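Progress report to the Sjöberg fund, from the chaplaincy at Clilell College
26 March 2023

Hello all,

You asked for a page or two on how the year is going, so I've made a pot of tea and I'm going to try to get it all down in one sitting. Forgive the rambling (those of you who have had my emails will be used to it by now!).

The short version is that the quiet room is open, the Thursday-style suppers you paid for have turned into something much bigger than I planned, and I have underspent on one thing and overspent on another. Details below.

The quiet room

When I wrote in November we were still waiting for the old language lab to be cleared. It took longer than anyone wanted, mostly because of an argument over where the desks should go, but we got the keys straight after the winter break and students were using it the same week. We have prayer mats, a shelf of scriptures, a few low chairs and a lamp that doesn't buzz. The Muslim students were first through the door and have more or less set the pattern of the day, with Friday prayers booked in for the whole year. A small Quaker group sits in there early in the morning. Plenty of people come in with no label at all and just want ten minutes away from their phones, and I'm very glad of them too.

The sign-in book shows 82 different students since we opened. It's a voluntary book, so I'd treat that as the people who like signing books! I'll keep it going to the end of the summer term so you have something to compare.

One grumble: the washing area next door is still only half done. Estates have promised it for after Easter, and I've asked for that in writing.

Table talks

Your grant was for 4 shared meals, each one hosted by a different faith group, with a bit of conversation afterwards. We've held 3 so far and I've loved every one of them. The Sikh society cooked first and fed 40 people on a budget I still don't understand. Then came the Orthodox Christians, in the middle of their fast, with bean soup and a very lively discussion on whether giving things up makes you kinder or just crosser. The Jewish society did the third and had us all singing by the end, including two physicists who had only come for the food.

What I hadn't bargained for was that people would want to carry on at home. Several students and staff have started having small groups round to eat, six or so at a time, and I've been to a good few of these myself now. The talk is better in somebody's dining room than it ever is in a hall. People say what they think, and the shy ones have a go.

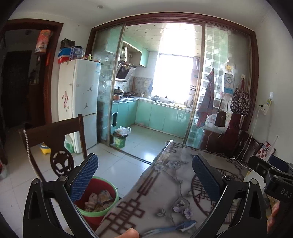
The grey tablecloth with its red medallion, and the mint-green kitchen beyond.

I'd like to put a little of the leftover speaker money towards these home meals, just for groceries, if you're happy with that. A yes by email would be plenty.

Listening hours

Lev Pylypenko joined us as assistant chaplain at the start of the year and has taken over the drop-in on the Jenach site, which I could never get to often enough. He's a patient man and it shows. Most of what comes to him is homesickness, money and rows with housemates, with the bigger questions turning up towards the end of the hour when somebody already has their coat on. We keep no notes of what's said, so I can't give you much more than that, but the slots are full most weeks and I'd like to add another in the autumn.

Money

Food has gone over, as you'd expect with those turnouts. Speakers have gone under, partly because two of them refused a fee and partly because one cancelled with flu. Books came in on budget. I've moved all our room bookings on to Sumus, the same system the rest of the college uses, and that has saved me a lot of paper and one or two double bookings that could have been awkward. The full sheet is attached and the finance office has been through it.

Still to do

The last of the hall meals is with the Buddhist society in May. I need to finish the leaflet for new students and have it translated, get that washing area out of Estates, and find someone to look after the quiet room in August while Lev and I are both away. If any of you are passing before the end of term, do come and eat with us. Give me a day's notice and I'll make sure there's a chair.

With warm thanks from all of us in the chaplaincy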